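Rice on the floor, and what we do about it

In May we started again with the dry goods corner, where people fill their own bags and jars from the big sacks. Since then 106 households have come at least one time, and I thank you all for the patience in the queue. The rice is by far the most wanted thing. It is also the thing I sweep up every evening, so I would like to write some lines about it.

Rice is worse than lentils or beans, in my opinion. A bean falls and stays where you can see it. A grain of rice jumps, and after that it lies in the joint between two tiles and looks like a piece of dust until somebody steps on it. On the wood it is the same, only there it slides. When the lamps are on, the shine of the surface hides the grains completely and I find them with the flat hand. 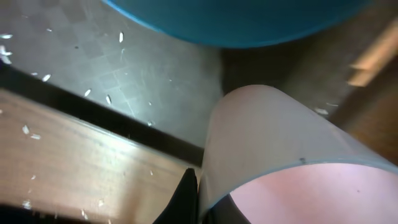 Please fill your jar while it stands on the tray, and not while you hold it in the air. The trays are stacked under the window. If you bring a jar with a narrow neck, take one of the wide funnels from the hook, the small ones are for spices and the long grain gets stuck in them. Scoop slowly for the last part. Most of the spilling happens when the jar is nearly full and one still wants to put in a little more.

If something falls, use the dry brush first. A wet cloth makes the rice swell and stick, and then it must be scraped off with a fingernail. The brush with the soft hair is for the wood and the hard one is for the floor. They have been exchanged many times, so I have now written it on the handles. What is swept up goes in the compost bucket and never back in the sack, also when it looks perfectly clean.

Some news about the sorts. The long grain from Akande is here again and costs the same as before. The round one from Flonari, which many of you use for rice pudding, is finished until the next delivery. We have ordered 30 kilos and I will hang a note on the door when it arrives. Zaro sends us a brown rice to try, and I would be glad to hear how long you had to cook it. Mine needed much longer than what is printed on the sack.

Jars with lid can still be left in the box at the entrance. We have 70 on the shelf now, but almost all are small. Large ones are very welcome, washed and without the label if possible.

The dry goods corner, Sidden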